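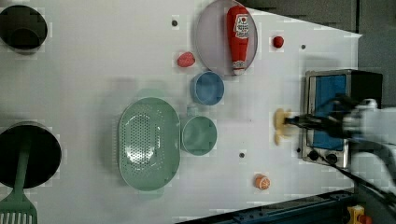

The arm at Cultell, closing in on the cookie. Or near it, anyway.

February 4, 2022

Femi Fashola has been after me to see the robots since October, so this afternoon I gave in and drove out to the Cultell open day. It's past Hellville, in one of those buildings with a lobby much nicer than anything behind it. I was visitor 68, according to my sticker. I wore it through the grocery store afterward and found it on my coat when I got home.

I had pictured something like a car plant. What I got was a table of play kitchen stuff that my niece would have cleared in a minute and a half, and a white and gray arm working its way across it with a black gripper. There was a toy oven with a blue-tinted door. There was a ketchup bottle lying on a plate, which is how mine spends most of its life too.

Our guide was Fidel Garrido, who has given this tour enough times that he answers questions slightly before you finish them. The arm goes by the name Escobar. The software that tells it what to do is called Kanen. I asked which of them I should be mad at if something got dropped and he said Kanen, with no hesitation at all, and a woman at a desk behind him looked up.

The job was the cookie. Small, tan, flat, sitting beside the oven. I have been picking up cookies without supervision since the Carter administration, and I had no idea it was a hard problem. Flat things are the worst, Fidel told us. A ball has sides. A cookie is mostly table. You come in a hair too high and you close on air, a hair too low and you're pushing on the furniture.

They've tried the cookie 1783 times. He had the number ready. He did not have ready the number of times it worked, and when a man in a fleece vest asked, we heard a good deal about lighting.

We got to watch 4 attempts. I won't give the score, partly out of manners and partly because Femi and I disagree about the third one. He says a cookie that is picked up and then put down someplace else has been picked up. I say it depends who was waiting for the cookie. We argued about this most of the way back to the car.

I will say the room got very invested. By the second try there were grown adults leaning sideways, the way you do at a bowling alley. Somebody whispered "come on, buddy." I'm fairly sure it was me.

The tour ran 29 minutes and ended in the lobby, where there was coffee and a tray of real cookies with a pair of tongs. I dropped one. Femi wants to go back in the spring when they start on spoons.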